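The Tape Comes First: Talking House Rules With the Person Who Writes Them

I had been trying to get this interview since May. The safety and practice lead at Bokis (she asked me to leave her name out, because in her words "the rules should be boring and so should I") kept moving our call, and when we finally talked it was at seven in the morning, her time, with a blender going somewhere in her kitchen.

Bokis runs shared robot workcells. Teams come in, book a table, teach an arm some tasks, and leave. The lead wrote the rulebook they all sign. The first version had 238 rules in it. I asked her if anyone ever read the whole thing and she laughed so hard she had to put the phone down.

"I read it! I wrote it and I still got one wrong on my own quiz," she told me. "It had a rule for how to fold a cloth. So I took it down to 42, and I'd still like to lose a few."

What went? Mostly things that were already printed in the arm manufacturers' own manuals, she said, plus a lot of rules written the day after something annoying happened. "You can feel it when you read them. Somebody left a mug on a controller, and there's the mug rule. Well, fine, but you've already got a rule that says no drinks near the equipment, so what's the mug rule for?"

Why tape?

I wanted to talk about tape, because it takes up more of the book than I expected, almost two full pages of it. She got very happy at this point (the blender had stopped by then too).

"Tape is the cheapest standard there is. You lay out your cells before any arm gets power, and you write down where they are. Then when someone says the pan goes in the middle cell, we all mean the same spot. Before we did that, people were describing positions to each other over the phone. 'A bit left of where it was.' Left of what?"

The rule says strips go down flat and straight, edge to edge, and that a lifted corner gets replaced before the next run. She doesn't care much about perfect right angles. She does care that nobody moves a strip halfway through a job. If the layout changes, it's a new layout with a new number, and the old notes stay with the old one. A team from Makbridge once argued with her about this for most of an afternoon, and she still brings it up.

I asked about color. Bokis uses blue on tabletops, and she says she'd take any color as long as it's easy to tell from what's under it.

Two arms, one table

The other thing I was curious about was sharing. What happens when two arms can reach the same objects?

"Then you have to decide who owns which cells, and you decide it on paper first. One arm, one set of cells, and a cell both of them need gets a turn order. I'm really strict on this one! I had a visitor from the Jayawardena lab tell me the software would handle it. The software is great. I still want the paper."

She also wants one pendant per arm, close enough to grab, with the stop button facing the operator. New operators practice stopping before they practice anything else, and they spend 60 minutes at slow speed before she signs them off. Some people find that insulting. She's okay with that.

Then there's glass, which I'd have banned outright. She won't. "People cook with glass lids and labs use glass dishes. If you only ever practice with plastic you've learned plastic." So her rule is that clear objects get set down inside a cell, clear of the tape, and anything chipped goes in the bin. She'd like a better rule for how fast you can close a gripper on a glass lid, and she's collecting opinions.
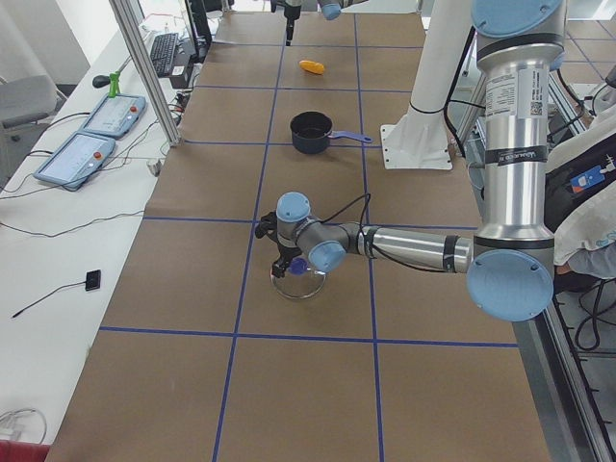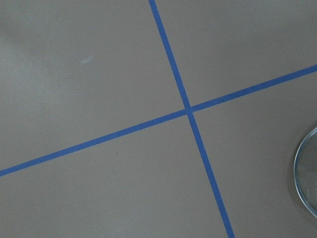 What she would change

I asked what other shops get wrong, and she was nicer about it than I would've been. Cables, mainly. She thinks most rulebooks talk about cables on the floor and forget the ones on the desk, where a sleeve can catch one and drag a pendant along with it. Her book has 2 rules on cables and she admits neither one is very good yet. "One of them basically says 'be tidy.' That's a wish. You can't check it."

That's her test for everything, by the way. If a person walking past can't check a rule in a few seconds, she rewrites it. "Pendant within reach" became "operator can touch the pendant without taking a step." I've stolen that one for our own shop already.

She's taking the shorter book to a workshop in Hundport next, where other sites are going to mark it up in red pen. Is she nervous? "A little. Mostly I want someone to fix my cable rules."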